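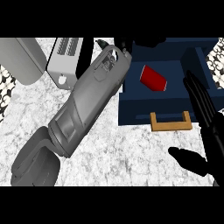
Figure 2. Simulated kitchen counter used for the drawer task. A two-arm robot works at an open drawer holding a red block; the fingers of the right gripper reach toward the wooden handle.

Last updated: June

Patricio Figueroa and Theerawat Thammasiri, Pirnevura

4. Drawer Tasks in a Cluttered Kitchen

Putting an object away in a drawer is a small chore, and most adults do it without looking for more than a moment. We chose it as the main test in this study for that reason. A machine that is offered for use in the home should be able to open a drawer, place something in it, and push it shut on a counter that already has other things on it. The results in this section concern simulation only. Trials on hardware are reported in Section 6.

4.1 Setup

Each trial takes place at a marble countertop shared with common kitchen items, among them a toaster (Figure 2). The drawer unit is dark blue and has a U-shaped wooden handle that stands out from the drawer front. Trials begin with the drawer closed and the block on the counter. The controller must open the drawer, pick up the block, set it inside, and close the drawer. Both arms are available at all times, and the controller is free to decide which arm does which part of the work.

We compared two controllers. The first, Velden, was trained on recorded demonstrations given by a person steering both arms. The second, Ionescu, used the same demonstrations but was also given the position of the handle at every step. Demonstrations in which the operator dropped the block were removed before training, leaving 418. Each controller was then run for 700 trials, with the starting position of the block changed every time.

4.2 What counts as done

A trial was scored as complete only if the block lay fully inside the drawer and the drawer was shut when time ran out. The angle of the block was ignored. A person putting away a box of tea does not usually straighten it, and we saw no reason to ask more of the machine. Contact with the other items on the counter was logged but did not end the trial.

4.3 Observations

Opening the drawer was the more reliable half of the chore for both controllers. Once the fingers had closed behind the handle, the pull seldom failed. Most failures came earlier, when the hand arrived slightly high and the fingers slid over the top of the handle. Ionescu made this error less often than Velden, as one would expect from a controller that is told where the handle is. The advantage did not carry over to placing the block, where the two performed much alike.

Closing was harder than we had planned for. In 17 of the Velden trials the block was placed correctly and the drawer was never pushed shut, because the arm that had done the placing remained above the opening and the other arm waited for it. We regard this as a fault of timing between the arms - the motions themselves were sound.

On the evidence of these trials, neither controller is ready to be left alone with the task. Both can do it under fair conditions, and both recover poorly from a missed grasp. Section 5 repeats the comparison with the drawer unit turned on the counter.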